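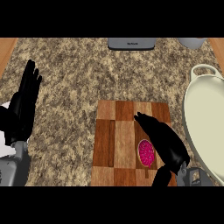
Skillden Open Day: Household Robotics Laboratory Receives Visitors

The Household Robotics Laboratory at the Skillden Institute opened its doors to the public on Saturday, and the Institute thanks all who attended. Registration at the main desk recorded 1,208 visitors over the course of the day, with the longest lines forming in the early afternoon outside the simulation room on the second floor.

The program was arranged by Kirstin Gunn, who leads the laboratory, together with Niall Tosh of the software group. Visitors were received in the Shearer Building and taken through in small parties. Each party spent a short period in the lecture room, where Ms. Gunn described the present direction of the work, before moving on to the demonstration itself.

The demonstration concerned kitchen tasks carried out by a two-armed robot in simulation. The software, known within the laboratory as Gevow, presents a granite counter with a checkerboard cutting board, a large cream dish and a pink frosted item with sprinkles, which younger guests were quick to claim as a donut. The task set for the day was to pick up the frosted item and place it in the dish. In the view chosen for this newsletter, the fingertips of the right hand are touching the board just beside the item, while the left hand is raised over the counter.

Mr. Tosh explained that a task of this kind asks more of a robot than it does of a person. The item is low and round, and the hand must come down close to a hard surface without pressing into it. He noted that the approach of the fingers is the part on which his group has spent most of its time this year, and that small changes in the angle of the wrist can decide whether an attempt succeeds. Work on the left arm is at an earlier stage. The group intends to introduce tasks that call for both hands later in the year, beginning with the lifting of larger dishes.

Several guests asked why the laboratory does so much of its work on a computer. Ms. Gunn replied that a simulated kitchen can be reset in a moment and run overnight, and that attempts can be repeated under the same conditions as often as the researchers wish. The group completed 2,803 simulated trials of the placing task in the month before the open day. She added that results obtained in this way must still be tested on physical equipment, and that the laboratory does not regard a task as finished until this has been done.

Questions were also raised about cost, about safety in homes with small children, and about when such machines might be offered for sale. The laboratory does not develop products and was not able to give dates. Visitors with an interest in the safety question were referred to the reading list, copies of which remain available at the front desk.

In the afternoon, 11 students from the Flodov summer course took part in a supervised session at the operator stations. Each student guided the simulated hands through the placing task and then reviewed the recording with a member of staff. Mr. Tosh has asked that the students' written comments be returned to him by Monday — a number of them dealt with the layout of the controls, and he wishes to consider these before the next version of Gevow is prepared.

The Institute regrets that the final talk began late and that some guests had to leave before it ended. The slides may be requested from the laboratory office.

A further open day is planned for March. Places in the simulation room will be limited to parties of 6, and visitors will be asked to reserve a time in advance. Schools wishing to bring a group should write to the laboratory office, stating the age of the students and any access needs.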